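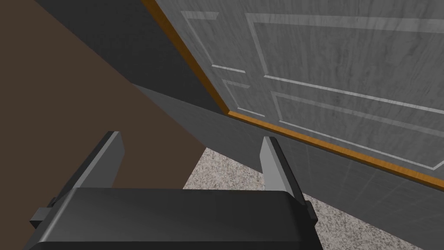

Pre-Purchase Inspection Checklist: Cludness Door Scene Kit with the Sikier Gripper Model

Trial license, first full pass. Marks are OK, FIX, ASK or SKIP, and my comments go under each line. We'd be using this to try out door routines before we let them near our real arm, so I've leaned hard on the safety stuff and gone easy on looks.

Before you start

1. Install finishes without errors
OK
Went in clean on the big workstation. On the old laptop it sat at the license step long enough for me to go make a sandwich, but it got there. If you're following this list on a laptop, plug it in first!

2. Version in the window matches the version on the order form
OK
Both say build 734. The quick start guide is still written for an older build and some of the menu names have moved, so keep the search box handy.

3. Network connection to the real arm controller is physically unplugged
OK
I don't care how many times the vendor says the simulator can't talk to hardware. Pull the cable, put it on the shelf, sign the line. I'd like this one to stay on the list even if we buy.

4. Example project opens on its own
FIX
It opened, but it asked for the Rugemalira surfaces pack and then gave me everything in bright pink until I pointed it at the right folder. After that the door and the carpet came up the way they should. The folder path ought to be set by the installer.

Scene check

5. Door loads with panels and trim in place
OK
I like this door. Raised panels, faint wood grain, orange-brown trim along the edge, and the trim is easy to pick out against all that gray. That helps more than I expected when you're driving from the gripper view and trying to work out where the door ends.

6. Floor is solid
OK
Lowered the gripper onto the carpet at slow speed and it stopped where it should. Tried it again at full speed and it still stopped, with a contact warning in the log. Good.

7. Walls are solid
FIX
The gray wall is fine. The brown wall let a fingertip through on one run before it registered contact. It only did it when I came in at a shallow angle, and turning the physics step down made it go away, but the default setting should be the safe one. I've sent them the saved run.

8. Door handle is present and reachable
ASK
From the low start position there's no handle or knob anywhere in view. The manual talks about a "hardware option" for doors and I can't tell if that's a separate purchase or a checkbox I haven't found. We'd need handles. Pushing a door along the bottom is a fun test, but our real doors have levers on them.

9. Lighting can be changed
OK
Slider works. I ran most of this with the default because it's easy on the eyes. Dim setting makes the charcoal surface next to the door trim go very dark, so if you're training anything on camera views, try that one early.

Gripper model

10. Fingers open and close evenly
OK
Both sides move together. I ran 70 open and close cycles from the script panel and 69 of them logged a clean finish. The odd one out was me bumping the pause key with my elbow, and the log says so, which I appreciated.

11. Finger shape matches the Sikier drawing
ASK
It's close. They're angled plates with lighter inner faces, and the drawing has a little more taper at the tip. I've asked whether the contact shape under the skin is the same as what gets drawn, because that's what decides if a grasp in here means anything on the bench.

12. Palm housing registers contact
FIX
This is the big one for me. The fingers report every touch. The palm reported touches on its front but stayed quiet when I backed the top of it into the wall. On a real arm that's exactly the bump you'd want to hear about (ask me about the dent in our supply cabinet). I'd hold the order until this is sorted.

13. Side tabs on the housing
OK, with a note
There's a small tab on each side of the housing. They're in the visual model and they're in the contact model too — I checked by sliding along the trim until one caught. If your approach path has a tight clearance, measure to the tabs and forget the body width printed in the guide.

14. Grip force limit is respected
OK
Set the limit low, closed on a test block, and the fingers held at the limit and stayed there. Set it to zero and the gripper refused to close at all, with a message in plain English. Lovely.

15. Gripper opens on fault
ASK
On a simulated power loss the fingers freeze where they are. That may be right for this model, I just want it in writing. Our bench gripper does the same, and people new to the lab always assume it'll let go.

Approach to the door

16. Start position is clear of walls
OK
The example starts the gripper low, near the corner by the door, with the fingers open and aimed at the base. Tight spot! I was sure it'd clip something on the first move, so I stepped through one tick at a time. No contact. I'd still add a start position farther back for anyone who's learning.

17. Slow mode really is slow
OK
Yes. Painfully. Use it anyway for the first run of any new routine.

18. Stop key works in every window
FIX
Works in the main view, works in the script panel. Does nothing if you've got the camera settings window in front. I hit it three times before I noticed. Stop has to be stop, no matter what's on top. They've told me it's on the list for June, and I'll believe it when I can press it.

19. Keep-out zones hold
OK
Drew a keep-out box along the lower part of the door and told the gripper to go straight through. It halted at the boundary and wouldn't continue until I cleared the fault. Then I tried to sneak in from the side, then by rotating the wrist. Held every time.

20. View from the gripper is usable for driving
OK, with a note
The wrist view looks over the back of the palm with both fingers in sight, so you can judge the gap pretty well. What you can't judge is distance. The door comes up at a steep angle and I kept thinking I had more room than I did. Turn on the range readout before you move. It's off by default and it's hidden under Display, of all places.

Logs and records

21. Every contact is logged with a time
OK
My longest session made 893 log lines and I could filter them by surface name in a couple of clicks. Search is fast. Export to a spreadsheet worked the first time, and I almost never get to write that.

22. Surface names make sense
FIX
The two wall surfaces have names that differ by one letter. I mixed them up while writing item 7 and had to go back and redo it. You can rename them, but the names reset when you reload the scene.

23. Runs can be replayed exactly
OK
Same start, same script, same result on the workstation. I haven't compared workstation to laptop. Somebody should before we share runs between rooms.

24. Logs stay on our machine
ASK
There's a "help improve" box in the settings and it was already checked. I unchecked it and it stayed unchecked after a restart. I want to know what it had been sending up to then.

Compatibility

25. Loads a Mullow arm profile
OK
Dropped our profile in and the joint limits came across correctly. I compared them line by line with the printout taped inside the controller door, with a ruler, like I was doing taxes.

26. Exports a routine our controller can read
SKIP
Trial license doesn't include export. Kind of a funny thing to leave out when it's the reason we're shopping. I've asked for a short extension with export turned on.

27. Support answers
OK
First reply came before lunch the same morning and it was from someone who'd read my question. The second one took longer and sent me to the quick start guide (see item 2).

Open items for the vendor

Palm contact on the back and top of the housing, item 12. Must be fixed before we order.
Stop key in all windows, item 18. Same.
Thin contact on the brown wall at default settings, item 7. I can live with a changed default and a line in the manual.
Door hardware option, item 8. Price and what's included, please.
Written answer on fault behavior, item 15, and on the data box, item 24.
Surface names that stick, item 22.
Export for item 26, so I can run the whole list again from the top.

Result of this pass: hold. I'd like to say yes to this kit, the scene is pleasant to work in and the keep-out zones are better than what we've got now. Items 12 and 18 get rechecked on the next build, with the cable still on the shelf.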